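Padlow after-school kitchen, year-end update for Geleck
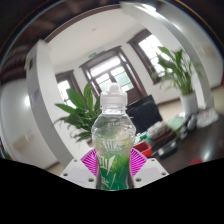 Prys Nicholas

Quick one before the holiday. Meals served this term 253, up from fall. Enrolled kids now 51 — 18 of them new. Both Olitz ovens are in and passed inspection, though the second one still trips the breaker when the dishwasher is on. Electrician booked, no date yet.

Spending on track except produce, over budget in both months. Will send reciepts seperately.

Still need from you: OK on moving the leftover equipment money to drinks and snacks, and a signed copy of the Hoshino van agreement. Parent survey goes out in February.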